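From: Gunvor Kvam
To: clekdale-allotments list
Subject: Re: [clekdale] Slugs, again, and the beer question

Gert Ngcobo wrote:
> Sorry to drag this back up, but I have now lost every lettuce on the
> low side, plus the marigolds I planted to protect the lettuce. I have
> put out beer traps as suggested last April. So far they have caught
> two slugs and a very contented beetle. Meanwhile I go out at night and
> find them by the dozen on the hostas.
>
> Does anybody have a method that works on heavy clay next to a hedge?
> I don't want to use pellets because of the hedgehog. Also is it true
> that you can buy worms for this? My neighbor says Sesska sells them
> but my neighbor also says the moon landing was in color.
>
> Gert, plot 27

Gert,

My sympathies on the marigolds. Whoever first wrote down that marigolds keep slugs away has a great deal to answer for. On my plot they go before the lettuce does, the way people go for the bread before the soup.

I have gardened next to that same hedge for longer than I care to say, and I've tried most things, so let me go through it in the order I wasted my money.

Beer. It does work, in the sense that slugs drown in it. The trouble is that it also sends out an invitation to slugs who had other plans for the evening. If you must do it, set the rim of the cup a finger's width above the soil so the beetles don't walk straight in (you want the beetles, they eat slug eggs), and put the cups out by the hedge, well away from anything you're fond of. Cheap beer is fine. I once tried the good stuff and the only one who noticed was my husband.

Eggshells. No. I saved eggshells for a whole winter. I baked them, I crushed them, I laid them down in a ring like something out of a fairy tale, and I went out with a flashlight at ten and watched a slug go over the top without changing speed. Eggshells are good for the compost and that's where mine go now.

Copper tape. On pots, some use. It has to be wide, it has to be clean, and no leaf can hang over it and touch anything on the other side. On open beds, forget it. The Plurier tape peels off after the first hard rain, and if you put it on with the pot damp it won't last even that long. Wipe the pot with rubbing alcohol first and leave it in the sun for an hour.

Coffee grounds. People swear by these. I have the nicest smelling slugs in the county.

Wool pellets. Better than I expected on the raised beds, useless on clay, where they sink into the mud and turn into something like a wet sock. They did hold up around the beans.

Now the worms. Your neighbor is right this time, more or less. They're nematodes, which are far too small to see, and they come as a sort of beige paste in a packet that you keep in the fridge and then explain to your family. You mix it in a watering can and water it on. Three things the packet tells you in very small print:

The soil has to be warm enough. Below forty-one Fahrenheit you are pouring money on the ground. Stick a kitchen thermometer in at root depth first thing in the morning, and then buy a new kitchen thermometer.

The soil has to be wet before, and stay wet for two weeks after. On our clay that's no hardship in spring. By midsummer it's a chore.

Do it in the evening or in drizzle. Sunlight kills them.

Take the fine rose off the can or it will clog, and keep stirring. The paste settles, and if you don't stir, the first row gets nothing and the last row gets the lot. I did it that way my first year and had one spotless row of spinach next to the path and a massacre everywhere else.

They don't do much against snails, before anybody writes in to say so. And check that the kind you order is cleared for sale where you are, because the rules differ and I don't want to be the reason someone gets a letter.

The method that has done me the most good costs nothing and is disgusting. Go out after dark with a flashlight and a bucket. Go out again the next night. My record is 47 in one go, and that was a short row of kohlrabi. Two weeks of that in early spring, before they've had time to lay, and the difference by June is plain to see. What you do with the bucket is between you and your conscience. I will only say that throwing them over the hedge does not count, as the plot on the other side belongs to somebody on this list.

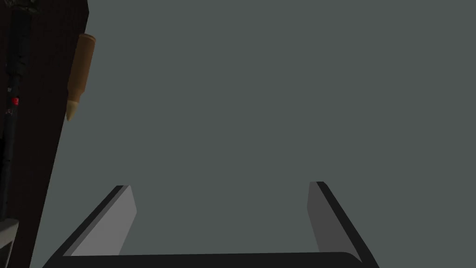
While you're at it, put down a few old boards between the rows. Slugs crawl under them toward morning and you can turn the boards over with your first coffee. Half a melon rind, cut side down, does the same job. Lift it by ten, or they'll have moved on.

On the clay itself: stop watering in the evening. I know, everyone's at work. But a bed that goes into the night with a wet surface is a highway, and a bed watered at six in the morning is dry on top by dark. (Yes, this contradicts what I said about keeping it wet for the nematodes. For those two weeks you put up with it. Gardening is mostly this kind of thing.)

And don't plant lettuce out as tiny seedlings on the low side. Grow them on in pots until they have six or seven proper leaves and some toughness to them, then move them out. A slug will finish off a small seedling before you've got your boots off, but it only spoils the outside leaves of a big one. If you want a variety to try, the red ones get left alone a little more than the green. The old Sithole sheet that used to hang in the shed says the same, and it was right about the leeks too, so I'm inclined to trust it. If anyone still has a copy, mine went through the wash.

As for the hostas, I have no advice. Planting hostas by that hedge is like opening a restaurant.

One more thing for everyone, as I'm writing anyway. The hose on the lower tap is leaking again at the same joint I fixed last spring, and the puddle under it has become the main slug nursery for our end. I have a new washer and will put it in this weekend if it's dry. Please don't wrap it in tape in the meantime. It took me longer to get the tape off last time than it did to mend the hose.

Gert, if you want to split an order of nematodes, tell me by the end of the month. The big packet is cheaper and it doesn't keep once it's open, so there's no sense in each of us having half a one going off behind the butter. I can also lend you the boards. They are ugly and I would like them back.

Gunvor
plot 2, by the tap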